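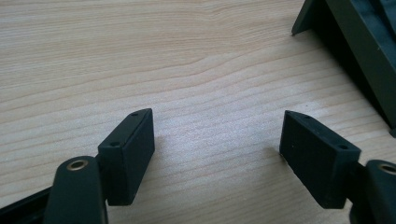

Table top, oil test, second round

3 Apr 2021

Continuing from the page about sanding. The top for the Clostby reading room is now glued and flat, and before I put any finish on the real surface I want to decide between the two oils. Şengül Tokgöz asked me to write everything down this time, because after the last bench we could not remember which can we used, and the repair patch came out too yellow.

Test boards are offcuts from the same planks as the top. I cut them long enough that each one has some straight grain and some of the wavy grain, because the wavy part drinks more oil and goes dark faster. If I test only on the straight part, I will be surprised later.

Preparation

Sanded all boards the same way, last step with 300 paper, by hand, along the grain. Then I wiped with a damp cloth to raise the fibers, left it to dry, and sanded again very lightly with the same paper. I pressed too hard on the first board and went through the raised fibers into new wood, so it had to be wetted one more time. Note for myself: the second sanding is only two or three strokes, and the hand has almost no weight.

Dust removed with the brush and then with a cloth. I do not use the sticky cloths anymore, they left something on the wood which the oil did not like.

Boards A and B: Wollbridge oil, the clear one.
Boards C and D: Engelhardt oil, the one with a little white pigment in it.
Board E: nothing, for comparison.

First coat

Put on with a lint-free rag, waited 15 minutes, wiped off what stayed on the surface. The Wollbridge goes on thin and smells strong. It makes the wood warmer at once, more to the honey side. On the wavy part of board B the darker lines became very visible, which I find beautiful but Şengül finds too much for a table where people will read. She says the eye should rest. I see her point, but I am not fully convinced.

The Engelhardt is thicker and must be stirred from the bottom. On board C I forgot, and there is a white shadow in one corner where the pigment came out in a lump. Board D was stirred well and is even. The color stays near to the raw wood, board E next to it is only a bit more pale.

Room was 15 degrees in the morning, which is low for both cans. I moved the boards to the shelf above the heater pipe, standing on their edges with small sticks between. Maybe the drying times I write here are too optimistic for the big top, which cannot be moved to any shelf.

After 9 hours

Wollbridge: dry to the touch, slightly rough. Engelhardt: still a little greasy, the finger leaves a mark. Left all of them overnight.

Second coat will go on A and D only, so that we can compare one coat and 2 coats of each. Between the coats I will use the gray pad, not paper.

Stain test, planned

Coffee, black tea, water under a glass, and hand cream. Hand cream is from the experience with the Prulledero counter, where the darkest spots came from hands and not from cups. Each stain stays for one hour and then is wiped with a dry cloth. I will draw the positions in pencil on the back of the boards – on the front it would be sanded away or, worse, oiled in.

Open questions

Do we oil the underside with the same number of coats? I think yes. The last top was oiled only once below and it cupped a little over the winter. Şengül thinks the cupping came from the screws being too tight in their slots. Both can be true, so I will also check the slots.

The edge profile is not decided. If it stays square, the corners need to be broken with paper before the first coat, otherwise the oil film is thin there and wears off early.

Clostby would like delivery in May. With the Engelhardt and its slow drying I would want to start on the big top as soon as the stain test is finished. Rags are in the metal bucket with water, lid on. Please leave the boards on the shelf and do not touch the faces.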